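Pritside Help Home | My Shelf | Apps | Tickets | Status

Ticket 906: Read-aloud picture book skips pages and loses the narrator
Product: Pruvow reader app, tablet version
Status: Closed
Opened: 8 December 2024

Reported problem

Customer bought the children's picture book Skirlow and the Long Night from the Pritside store in October. With read-aloud turned on, the narration plays normally up to the page where the fox finds the boat. After that the pages keep turning but the voice stops. When the voice comes back it is two pages behind the pictures. Customer says the same book plays fine on a phone.

Customer reads the book to a child at bedtime with the tablet in airplane mode. Other read-aloud titles on the same shelf work.

Steps tried by customer before writing in

- Closed and reopened the app
- Restarted the tablet
- Turned the volume all the way up and down
- Changed the highlight color for the words

No change from any of these.

Step 1. Check the download

Asked customer to open My Shelf, hold a finger on the cover and choose Book Details. The details page listed text and pictures as complete and audio as partial. The app should not offer read-aloud on a book with partial audio, but it did.

Asked customer to connect to wifi and tap Finish Download. The bar went to the end and the audio line still said partial.
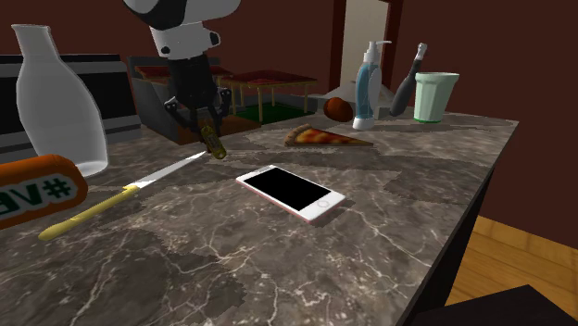

Step 2. Remove the book and download it again

Customer removed the book from the device (not from the account) and downloaded it again on wifi with the screen kept on. Audio now listed as complete. Narration played past the boat page, then fell behind again near the end. Bookmarks were kept. The child's saved reading spot was lost and had to be set by hand.

Step 3. Compare editions

We opened the title on a test tablet and got the same result. The store has 2 files for this book: the original edition and a corrected one the publisher, Rewi, sent later. In the corrected edition 4 pages near the end were reset, with the long paragraphs broken up and one full-page drawing moved to the left side. The audio timing file was not replaced with it. Phones show single pages and use a different timing file, so they were not affected.

Customer asked if the words had been changed. They have not. The narrator's recording matches the text in both editions.

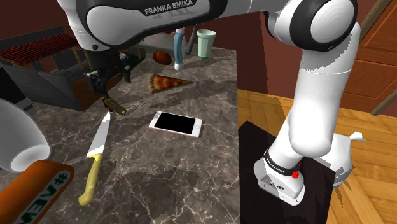 Step 4. Temporary setting

Until the file was replaced, customer was told to use the following:

1. Open the book and tap the middle of the page.
2. Go to Reading, then Page Turn.
3. Change Auto to Manual.
4. Turn pages by hand when the narrator reaches the end of the page.

Customer confirmed the voice and pages stay together this way. The word highlighting is still off on the last 3 pages.

Resolution

Rewi supplied a new timing file and it was loaded to the store. Customer updated the book from My Shelf, set Page Turn back to Auto and played it from cover to cover. No skips reported. Highlighting is correct.

The partial audio problem from Step 1 has been passed to the app team separately. If a book shows partial audio after Finish Download, remove it and download again as in Step 2.

Related articles
Read-aloud button is missing
Moving a book to a second tablet
Picture books show as blank pages
How to return an e-book
Setting up a child's shelf

We use cookies to keep you signed in and to remember your shelf. Accept | Manage settings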